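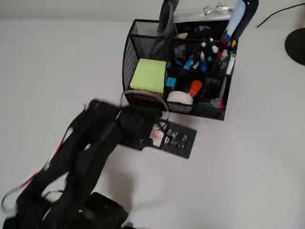

Un organizador de malla para el escritorio se llena en una semana y se queda así meses. El método que sigue sirve para los de compartimentos, que son los más comunes, y lleva menos de media hora la primera vez. En el mío, negro y con forma de caja, el bloc de notas adhesivas amarillo verdoso va de pie en el compartimento izquierdo, pegado a la malla, y los bolígrafos azules se inclinan hacia el centro. El rollo de cinta blanca queda tumbado abajo, en la parte delantera. Es un reparto que se puede copiar tal cual o cambiar según lo que se use más.

Qué hace falta

Un organizador con tres compartimentos o más, un paño seco, una hoja de papel para probar los bolígrafos y un estuche transparente con cremallera para lo que sobre. Si hay que comprar el organizador, conviene medir antes el fondo de la mesa. El modelo Lulik de tamaño mediano cabe en casi todas; el grande obliga a separar el teclado de la pared.

Paso 1. Vaciar

Saque todo y póngalo sobre la mesa. Dé la vuelta al organizador encima de la papelera y sacúdalo un par de veces. En la base se juntan clips, virutas y minas partidas que no salen con el paño. Después pase el paño por dentro, sobre todo en las esquinas, donde la malla retiene pelusa.

Paso 2. Probar

Trace una raya con cada bolígrafo y cada rotulador. Los que no escriban a la segunda raya van a la basura. Los subrayadores engañan: a veces la punta está seca por un lado y pinta bien por el otro, así que gírelos antes de decidir. Las tapas sin dueño también se tiran. Karla Beltrán, que me corrigió la primera versión de esta página, guarda las tapas por si aparece el bolígrafo. Yo dejé de hacerlo.

Paso 3. Separar por altura

Haga tres montones:

Lo plano: blocs de notas, tarjetas, sobres pequeños.
Lo largo: bolígrafos, rotuladores, reglas cortas, tijeras.
Lo bajo: goma de borrar, cinta, sacapuntas, clips.

Lo que no entre en ningún montón probablemente no debería estar en el organizador. Los cargadores y las llaves van a un cajón.

Paso 4. Colocar

Empiece por lo plano, de pie y contra una pared lateral. Un taco de 400 notas se sostiene solo; cuando queda la mitad se dobla hacia delante y hay que calzarlo con una tarjeta rígida.

Siga con lo largo. Los bolígrafos de uso diario van en el centro y los rotuladores detrás. Deje hueco suficiente para sacar uno sin levantar los demás. Las tijeras entran con la punta hacia abajo.

Termine con lo bajo, en el compartimento delantero. La cinta tumbada ocupa más que de canto, pero no rueda ni se engancha al sacar la goma.

Paso 5. Guardar el excedente

Los repuestos van al estuche con cremallera. Cuatro bolígrafos de reserva son bastantes para una persona. El estuche puede quedarse detrás del organizador, apoyado en la pared, o en un cajón si la mesa es estrecha.

Dónde ponerlo

Al fondo de la mesa y del lado de la mano con la que se escribe. Si hay una lámpara, compruebe que el cable no pase por encima del organizador, o acabará enganchándose al sacar las tijeras.

Mantenimiento

Repita el paso 2 cada tres meses. El paso 1 basta con hacerlo dos veces al año; yo lo hago en junio y antes de Navidad.

Si la mesa es compartida, ponga un organizador por persona. En la oficina de Prarnier probamos con uno común y los rotuladores desaparecían la misma mañana. Sunee Onsri propuso marcar cada organizador con una tira de cinta en la base, y con eso se arregló.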